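OK so I've been putting off writing this up, but a few of you asked what I do all day at Ninley and the reply was getting long. Thread!

1/ I write the software that sits between "the policy wants to do a thing" and "the arm does the thing." At our place that layer is called Stuneck. It takes action chunks from the model, turns them into smooth joint motion, and refuses the ones that would be a bad idea.

2/ It started as one file. It is not one file anymore. I opened the repo in November to fix a logging bug and I have basically been living in there ever since (the logging bug is still open, please don't look)

3/ The big thing this spring was latency. Our policy server sends back a chunk of future actions, and by the time that chunk lands, the arm has already moved on from where it was when the image got taken. So the first few actions in every chunk are stale.

4/ For ages we just played them anyway! And you'd get this tiny hitch at every chunk boundary, like somebody learning to drive stick. Up in the air, who cares. With two fingertips next to floppy cloth, you care a lot.

5/ I finally sat down and measured it properly. Camera exposure to first executed command was 173 ms. I had been telling people 70 for months, with a lot of confidence, in meetings.

6/ The 70 was real, it was just the model's forward pass. I'd left out image encoding, the network hop, decoding, and a queue I'd added myself and forgotten. The queue was the worst one. It was holding two frames for no reason I can reconstruct from my own commit message, which says "queue".

7/ So step one was deleting the queue. Very satisfying. Step two was stamping every camera frame at capture, on one clock, and carrying that stamp all the way through to the command. If you do one thing from this thread, do that one. Everything I tried before it was guessing.

8/ Step three: when a chunk arrives, look at how old its image is, skip the actions whose time has already gone by, and blend the rest into whatever's currently running. The blend window is 14 control ticks right now. I tried shorter and the wrist buzzed. I tried longer and the arm got kind of dreamy and overshot things.

9/ Someone is going to tell me there's a paper that does this better. There are several! I've read some of them! We're going to try the inpainting-style approach next, but I wanted a dumb baseline that I could debug with print statements.

10/ Next up, perception, where I am much less qualified and have way more opinions.

11/ We have a wrist camera view and we used to run a segmentation step on it to get a "container" mask, which the planner used to decide how low the gripper could go. Lovely on plastic bins. Bins have a rim, the rim is a rectangle, everybody goes home early.

12/ Soft bags wrecked it. There is no rim on a soft bag, there's a sort of suggestion of a rim that flops around. The opening could be a circle or a taco, and the mask kept flickering between "inside" and "outside" along any edge that had folded over.

13/ And the planner believed it every time. So you'd get an approach height that jumped up and down between frames, and Stuneck would clamp it, and the log would fill with clamp warnings. One evening I grepped a single session and there were 3000 of them.

14/ What helped was giving up on a clean mask. Now we keep a little height map in the work-surface frame and fuse it over time, with a confidence per cell. If a cell keeps changing its mind, its confidence drops, and the planner keeps a bigger margin there. Folded cloth gets a wide berth. Hard floor gets almost none.

15/ It's slower to commit, and I'm fine with that. A cautious approach costs me a bit of time per pick. A fingertip hooked under a seam costs me a reset and a walk across the room.

16/ The other annoying category is black stuff on black stuff. Zippered cases standing on edge in a bag are my current nemesis. Where does one case stop and the next one start? Depth is mush on matte black, and any clear plastic throws a highlight that the stereo matcher adores.

17/ If there's piping on the seams, that's a gift. A thin light line against dark fabric is about the best feature you'll get in there, and I've been leaning on it shamelessly for picking grasp candidates between neighbors.

18/ Wrist view of the kind of packing I mean, canvas tote up in the corner:

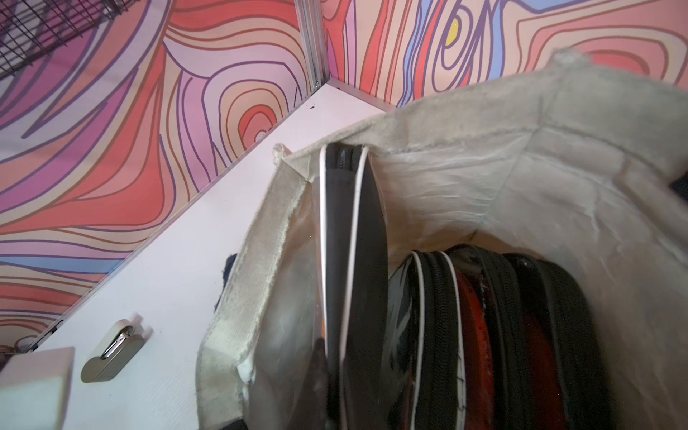 Soomro replied: don't you worry that leaning on the seam lines just gives you a detector for that one style of case? The day you get plain black ones your grasp candidates go to zero and the planner has nothing to fall back on.

19/ Yeah, fair, and I do worry about it. The seam lines only re-rank candidates, they don't generate them. Candidates still come off the height map, so with plain cases you'd get a worse ordering but the list wouldn't be empty. I should test that with the term switched off though. Adding it to the list.

20/ Speaking of the list, tooling! I built a replay viewer we call Cloredley (I name things by mashing syllables, sorry). You scrub through a session and see the wrist view, the height map with confidence shaded in, the incoming chunk, and what got executed after skipping and blending. All lined up on the capture stamp from post 7.

21/ It has changed my days more than any of the control work. I used to argue with plots. Now I drag a slider to the moment the wrist twitched and look at which chunk was live. Half the time it's the blend, the other half it's a stale height cell, and once it was a unit mixup between degrees and radians that I will be taking to my grave.

22/ Stuff that's still bad: the height map forgets too slowly when a bag slumps, so it'll avoid a fold that has already moved. I have a decay term for it and I don't love the decay term. It feels like a knob I'll be turning forever.

23/ Also the viewer eats memory like crazy if you load a long session with full-res frames. Workaround is don't do that.

24/ For the people asking in replies: Python for the glue and the viewer, C++ for the control loop, and no, the control loop doesn't wait on the policy server. If the server goes quiet we ramp down and hold position. Please make yours do this too.

25/ I'll post the blending code once I've cleaned out the comments where I'm yelling at myself. Going back to the logging bug now.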